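Burnaro (sounding rocket)

Burnaro is a two-stage, solid-fuel sounding rocket launched from the coastal range at Kustby. It carries science instruments on short trips above most of the atmosphere and drops them back under a parachute in the sea, where a boat picks them up. The rocket never goes into orbit and was never meant to. A whole mission, from ignition to splashdown, fits inside a coffee break, and in that time it can gather readings from heights too high for balloons and too low for satellites. With 93 flights to date, it is one of the hardest-working small rockets in its class.

Design

The Burnaro weighs 2760 pounds on the launch rail. The first stage is a short, thick booster built by Bùi Propulsion, which also supplies the igniters for both stages. It burns hard for a few seconds and then falls away, pulled back by its own drag. The second stage coasts upward for a moment before it lights, a delay that lets the vehicle climb out of the thickest air and saves a surprising amount of energy.

Each stage has 3 fins, set at a very slight angle so that the rocket spins as it climbs. The spin evens out small flaws in thrust and keeps the flight path wonderfully straight without any steering system at all. Once the second stage has burned out, a pair of weights on thin cables is released from the payload section. The weights swing outward, the spin drops nearly to zero (the same thing a skater does by opening the arms, though far faster), and the instruments get a calm, steady ride through the top of the arc.

The nose cone comes in two versions. The plain version stays on for the full flight. The split version opens like a clamshell and is used when an instrument needs a clear look at the sky or has to sample the thin air directly.

Launch site

Kustby sits on a low headland with open water on three sides, and the rail can be pointed across a wide stretch of sea. The old lighthouse, lit for the first time in 1858, still stands inside the fence. Its lamp room now holds a tracking antenna, and the spiral stairs are a favorite complaint of visiting crews. Winds near the ground are the main cause of delays. A rocket without steering leans into the wind just after it leaves the rail, so the crew sends up small balloons all through the countdown and adjusts the rail angle right up to the last minutes.

Launches are usually planned before dawn, when the air over the headland is quietest. March is the busiest month on the range and also, as regulars know well, one of the coldest.

Flight profile

The rocket clears the rail almost too quickly to follow by eye, and the sound reaches the viewing area after it is already well up. The booster splashes down close to shore. The second stage and payload stay joined until after burnout, then part so that the spent motor does not drift into an instrument's view. Near the top of the arc everything on board is weightless, and this is the part of the flight most teams have waited for. The parachute opens in two steps on the way down, first a small drogue and then the main canopy.

Uses

Most Burnaro flights study the upper atmosphere: thin ice clouds, electric currents, the faint glow of the night air, and the trails left by meteors. Others test hardware for later trips on bigger rockets. A star tracker first flown on Burnaro as a test item has since become part of its standard equipment, a lovely bit of promotion from passenger to crew.

The assembly hall at Prarnstead, inland from the range, handles payload checks. Instruments are shaken, spun and weighed there before being trucked to Kustby, and teams can run through the countdown as many times as they like before the real one. 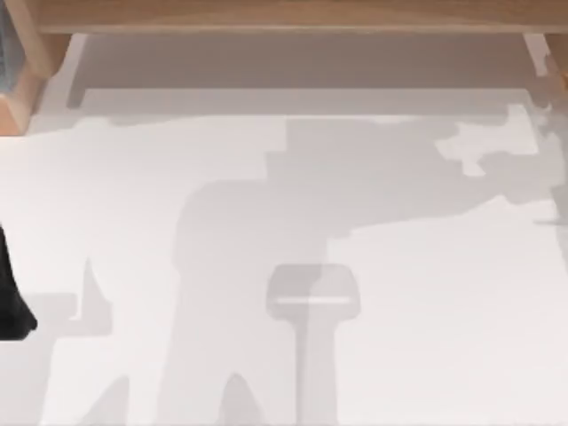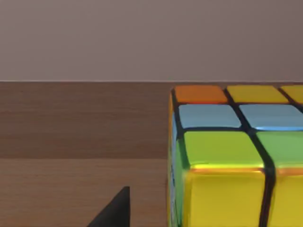
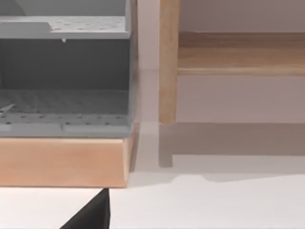

Student payloads ride in a ring of small bays just behind the nose section, an arrangement added when the payload tube was lengthened. Any school or college team may apply, and the ring has carried seeds, sloshing liquids, homemade radiation counters and a music box. Each bay takes a single box with equal sides, the same basic form as the Rubik's cube in the second picture, so that it can be turned to face any direction before it is bolted in. Teams get their boxes back after recovery, salt stains and all, along with a recording of the flight's acceleration and spin. Rejected designs may be entered again for the next campaign, and several of the most successful experiments flew on a second try. The liquid-sloshing box has flown more often than any other student payload and is being refitted at Prarnstead with a clearer tank.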